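Rangement modulaire de l'atelier Curnholm : montants perforés et rayonnages
Rapport de projet étudiant, 10/17/25
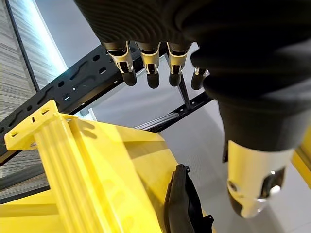 Le présent rapport rend compte de l'étude menée sur les rayonnages métalliques de l'atelier pédagogique Curnholm. Le projet avait pour objet de réorganiser le stockage des petites fournitures sans acquisition de mobilier neuf, à partir des profilés perforés déjà disponibles.

1. Matériel étudié
Les profilés retenus sont noirs et percés d'un motif répété de fentes allongées et de petits trous ronds. Certaines perforations prennent la forme d'un trou de serrure, ce qui permet d'accrocher une tablette puis de la bloquer par son propre poids. Deux systèmes ont été comparés : le modèle Hapeta, à crochets, et le modèle Zetanine, à boulons.

2. Méthode
Chaque système a été monté puis démonté cinq fois par le groupe. La charge d'essai était de 80 kg par tablette, maintenue pendant 16 heures. La flèche a été relevée au milieu de la tablette, à l'aide d'une règle et d'un cordeau tendu.

3. Résultats
Le modèle Hapeta se monte plus vite, mais un jeu latéral subsiste aux angles. Le modèle Zetanine reste d'équerre après la mise en charge. Son réglage en hauteur exige toutefois la dépose complète de la tablette, opération difficile à conduire seul.

4. Proposition
Il est proposé d'affecter les montants boulonnés au stockage des pièces lourdes et de réserver les montants à crochets aux bacs de visserie, dont la disposition change à chaque semestre. Le plan d'implantation figure en annexe A. La fixation murale reste à valider avec le service technique du bâtiment Avent, et le montage définitif est prévu en mars.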